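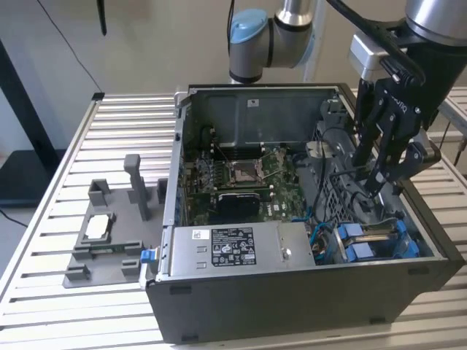

October 2020, late, kitchen table

Home after nine. Feet wrecked. Writing this fast before I lose it because tomorrow is the Krajewska hearing and I'll have no head for anything else.

Morning. County jail, the education wing, which is two classrooms and a hallway with a drinking fountain that's been taped off since spring. Masks on everybody. They took my temperature at the gate and again at the inner door. Left my phone in the locker, took one legal pad, no spiral. Always forget about the spiral and always lose ten minutes to it.

Sat in on the release planning class. Supposed to be 50 minutes, went over because the count was late clearing. Six men, desks pulled far apart. The instructor is from Druline, the outfit that has the contract for reentry now, and she is good, better than the last one. No slides. Just: where are you sleeping the first night, who has your ID, who is picking you up. One man had no answer to any of it and she didn't move on, she just waited and then asked it smaller. Who would pick up the phone. He said his aunt. OK, she said, we start with your aunt.

Must remember that for the piece. Start with your aunt.

Lunch in the car. Egg sandwich, parking lot, rain on and off. Called the desk. They want the story short and they want it about the arson at the Farthorpe annex, which is not what I've been reporting since August, but fine. I see why. Fire sells. Said I'd file a straight court story on that and keep the jail program separate. Long silence. "We'll see." That means no, or it means ask again when he's eaten.

Afternoon. Courthouse. Hubert Cieślak had the calendar printed out for me, bless him, with the Farthorpe case circled. Initial appearance only. Defendant on video from the holding center, sound so bad the judge asked him twice to repeat his name. Charged with arson in the second degree and a burglary count. Public defender asked for a mental health evaluation, prosecutor didn't fight it. Held without bail for now. Whole thing took less time than finding a seat with an empty one on each side.

He looked about twenty. I wrote that down and then crossed it out and then looked it up. He's thirty-one. So much for my eye.

A woman in the hallway afterward, I think his mother, maybe not. Didn't ask. Should have asked. She had her coat buttoned wrong and was trying to read the paper they'd handed her, and I walked past with my pad like I had somewhere to be. Don't love that. Will look for her next time, she'll be back if she's family.

Then Damian Zawadzka finally called back!! Only three weeks of messages. Deputy in charge of programs, very careful talker. On the record: yes the classes stopped in spring, yes they came back in August, yes the waiting list is over what they can seat. Off the record, some things I won't even write in here. Asked for the attendance numbers and got told to put it in a records request. Put it in a records request. That makes 2 outstanding with the county, the other one being the Prornstead transfers, which I'm starting to think is in a drawer somwhere.

Prornstead. Keep coming back to it. If they move people out there midway through a course, does the credit go with them? The instructor says no. The deputy says "generally". The man with the aunt is on the list to go. Find out when. Find out if he knows.

Filed the court story from the hallway bench at ten to six. Two calls from the desk, one over the spelling of the street, one over "alleged," which I'd already put in, thank you. Ran fine. They cut the last graf, it was the only one I liked.

Missed dinner with Mom again. She says it's OK. Said it twice, so it isn't. Bring her something. The pears, not flowers.

For tomorow:
Krajewska hearing, get there early, only half the benches are open
clean masks, the blue ones itch
ask Hubert if the evaluation order is public
email Druline for the instructor's title and how she spells her name
gas
call Mom BEFORE court

Rain's started up again. Window in the back room is open, I can hear it. Going to shut it and then bed.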